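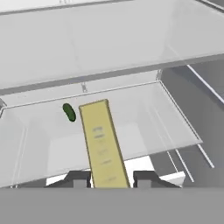

Print this page | E-mail this page

Boat or small plane from Isesbridge to see the islands?

Posted by Imani Makori

Hello everybody. My husband and I will visit Isesbridge in March and we have one free day. We would like to see the Skarnisholm islands, but we can't decide between the ferry and the scenic flight. I get seasick a little, and he is nervous in small planes. Is the flight worth the price? And is it possible to walk on the island if we go by air, or do you only look from the window?

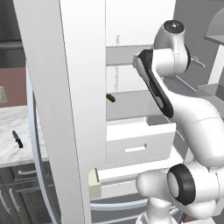
Replies

Posted by Hinel

I have done both, so I will try to compare. The flight takes 26 minutes and it does not land, so you won't walk anywhere. We flew at 2,000 feet and the colours of the water over the sandbanks were very beautiful - my favourite memory of that trip. There were only three passengers, and everyone had a window.

The ferry is slower but you get the whole afternoon on the island. For the seasickness, sit downstairs near the centre of the boat and look at the horizon. The first part, inside the harbour, is calm. After the lighthouse it can be rough when the wind comes from the west.

If your husband is nervous, ask for the early morning flight. The air is usually smoother then. Please check also the baggage rule, as they weighed my backpack and I had to leave it at the counter.

Posted by Baysal

Ferry. Much cheaper and there is a cafe on board. Bring a jacket.

Posted by Imani Makori

Thank you both! I think we will take the ferry and walk, and maybe do the flight another year. Hinel, do you remember if the tickets must be booked before, or can we pay at the wharf?

Posted by Hinel

We paid at the wharf, but that was in a quiet month. I would phone them the evening before.

Print this page | E-mail this page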